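Lakby Opens a Home for the Things at the Bottom of Your Bin

BESTHAM, November 2021 – Every household has a container that was bought to bring order and now holds whatever was in somebody's hand when the doorbell rang. Lakby, the home storage studio at Lokach, would like to see yours.

The studio today announced Bottom of the Bin, a free drop-in program for residents of Bestham who own more containers than they strictly need and still can't find the tape. It runs in the Lokach ground-floor workroom through April, and no one will be asked to hold a sweater and consider their feelings about it.

"People come in asking for a bigger bin," said Angeliki Kyriakidis, founder of Lakby. "I understand. I have bought the bigger bin. I then had a bigger bin with the same dead batteries in it, and more room for them to roll around."

The method is simple enough to be slightly embarrassing. Visitors bring in one catch-all, put it on a table and sort it into a bin with 2 compartments. Things with a known home go in one side. Things without one go in the other. Most people fill the second side first, then go quiet for a while.

Lakby recommends a plain gray divided bin with a sloping panel down the middle, and does not mind if it has seen some life. Scuffs on the floor and a scratch across the divider are welcome. A new bin, the studio has found, makes people put only their nicer things in it.

A working load tends to be short on theme. One side may have nothing in it beyond a few pale crumbs of something, while the other holds a clear bottle on its side, a small mottled ball, a large black oval and a little blue star.
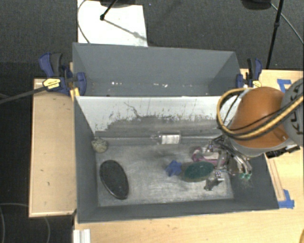

What Happens to the Other Side

Once the homeless items are together, each gets a decision: a place, a new owner or the trash. The star may be somebody's favorite. The bottle may be just a bottle. Staff will offer an opinion if pressed, and Florence Beaudoin, who leads the sessions, will offer one anyway.

"I had a gentleman defend a single chopstick for most of a Tuesday," said Beaudoin. "It has a drawer now. They both seem happier."

Anything a visitor can't decide on may be left on the Nguyen Shelf, named for the family that donated it along with everything that was on it. Items stay there for 6 weeks. More than 3000 objects passed across the shelf during the pilot, and 105 were claimed by their owners. The rest went to new homes, apart from a fondue set that keeps coming back.

Taking Part

Sessions are free and need no booking. Bring one bin, box, basket or drawer. Lids are optional, and if yours doesn't fit, there is a crate of other people's lids by the door to try.

Please empty all bottles before you come. Food, paint and living things can't be accepted, including the sourdough.

About Lakby

Lakby designs storage for homes and small workplaces and runs sorting sessions from its workroom at Lokach in Bestham. Its own supply closet is not open to the public.

Press contact: Florence Beaudoin, Lakby, at the Lokach front desk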